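Filed under: Automation > Picking and Handling

Sellico opens bin-picking trial service to small shops

Small workshops that have always wondered whether a robot could empty their parts bins can now find out without buying one. Sellico has opened up a trial service called Utik, and after a morning spent watching it at the company's Serrano workshop, it is hard not to get a little carried away.

The idea is simple. A customer sends in a box of parts, or stand-ins cut to the same size, and tells Sellico how they normally arrive at the station. The team sets up an arm and gripper over a metal bin, tips the parts in, and runs pick after pick until there is enough to say whether the job makes sense. The customer gets back the full log, the gripper settings and a plain report, misses included.

A standard trial is 1000 picks. The longer one goes to 3000 and is meant for shops with mixed parts, where the arm has to cope with different lengths and colors lying at any old angle. 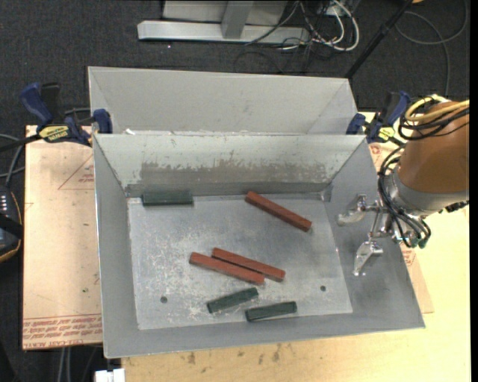

Jaime Meireles, who runs the trials, says mixed bins are the ones he looks forward to. "Anybody can pick up a part that sits square in a tray," he said. "I want the two that have slid up next to each other, or the one lying flat against the wall. If a finger can't get down the side, we want to know on day one, before a customer has spent real money."

That is the part of Utik that impressed us most. Sellico could easily have built a showroom demo with shiny new trays and perfect rows. Its bins are plain sheet metal and they take a beating, much like the ones in any working shop, and the rig is held together with the same kind of clamps you would find on a garage bench. When a setup needs to change - a bin moved over, say - it can be done between runs with no special tools.

The report is good too. Each missed pick gets its own line with the position of the part and the angle of approach, and Meireles marks the ones he thinks a different fingertip would fix. In a sample we were shown, a long trial had run past its target to 3602 attempts after the customer asked for a second finger shape to be tried on the shorter parts.

Duarte Barros, who handles bookings, said most trials take 2 weeks from the day the parts arrive. The first outside customer was Hillero, a maker of wooden shelf fittings, and he expects a few more to be through by the end of March.

There are limits. Utik does not cover soft goods, bags or anything greasy, and parts have to be light enough for one person to tip in by hand. Sellico also won't promise a cycle time from a trial alone, which seems fair - speed depends a lot on what happens after the part leaves the bin.

Parts are returned with the report, and customers are welcome to come in and watch a run. Go if you can! Seeing an arm work out its way into an awkward corner is a lot more fun than reading the log.

Related items
Choosing fingertips for short parts
Sheet metal or plastic: which bin for your cell?
Five small shops on their first robot arm
Hillero adds a second packing line

Contact the news desk | Copyright, all rights reserved | Back to top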